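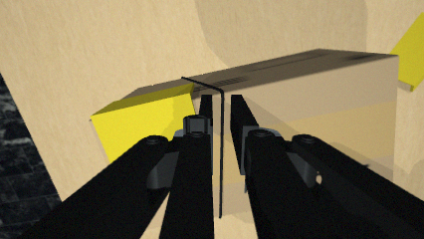

Rehema Muriithi wrote that the first version of the list was hard to use, as "honey" showed up nine different ways and she had no idea which spelling to search for. Version 2 fixes that. Every entry now has a main spelling, and the variants sit in their own column.

Tretura Wood Color Names

Tretura is a list of 830 words and short phrases that people use in English for the color of wood furniture, floors and trim. It covers everyday speech and small-ad language. It does not cover official stain charts, and no paint or stain company supplied any of the names.

What is in the folder

names.csv — the main list, one row per name
sources.csv — where each name was collected
notes.txt — longer remarks on names that caused arguments
CHANGES — what moved between versions

Columns in names.csv

name: the main spelling, lower case
variants: other spellings, separated by semicolons
group: light, medium, dark, red, gray or painted
kind: "tree" if the name comes from a tree (ash, walnut), "food" if it comes from something eaten (honey, toffee), "plain" if it is a common color word, "other" for the rest
region: filled in only when a name was collected in one region and nowhere else
agreed: yes or no, see below

The file is UTF-8 with a header row. Empty cells are left empty and do not contain "NA" or "none."

How the names were collected

Jeptoo Tanui gathered the bulk of the list from secondhand furniture ads placed on local notice boards. Natalina Pace added names from talks with refinishers and from the label drawer of a closed workshop called Grorell. Names were kept if they turned up in at least two separate sources. Misspellings were kept as variants when they were common enough to matter to someone searching, so "mahogony" is in and one-off typing slips are out.

Sellers' names and phone numbers were removed before anything was saved. Prices were never recorded.

How the groups were assigned

Paloma Ambrose and Brynhildur Zoëga each put every name in a group without seeing the other's answer. If they matched, "agreed" is yes. If they didn't, they talked it over, picked a group and set "agreed" to no. Almost 100 names are marked no. Most of those fall between medium and red: cherry, chestnut, russet and their relatives.

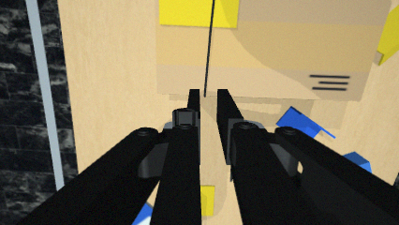
Light names gave more trouble than dark ones. People reach for "natural," "blond," "oatmeal" and "bare" almost at random, and an ad may use all of them for one chair. "Beige" is in the list as a plain word in the light group, though both labelers said they would use it for carpet before wood. A pale beige tabletop with a wood texture, like the one shown, could fairly be called by any of these, and the list makes no attempt to choose. If you need one name per color, use the group column and ignore the rest.

Known problems

"Oak" is listed as medium. Older ads use it for quite dark pieces, and newer ads use it for light ones. The same goes for "pine," which darkens with age while its name stays put.

The painted group is thin, with 30 names, and should not be used alone.

"Driftwood" is in gray. Three people have written to say it belongs in light. See notes.txt before writing.

There are no color values. An early draft had them, but they were guesses made from memory and have been dropped.

Suggested uses

Search filters, spelling help, classroom work on color words. The list is a poor fit for matching a stain to an existing board.

License and changes

Free to use and change, with credit to Tretura. Send corrections as a row in the same format as names.csv, with the source where you found the name. The next version is planned for June and will split "other" into smaller kinds.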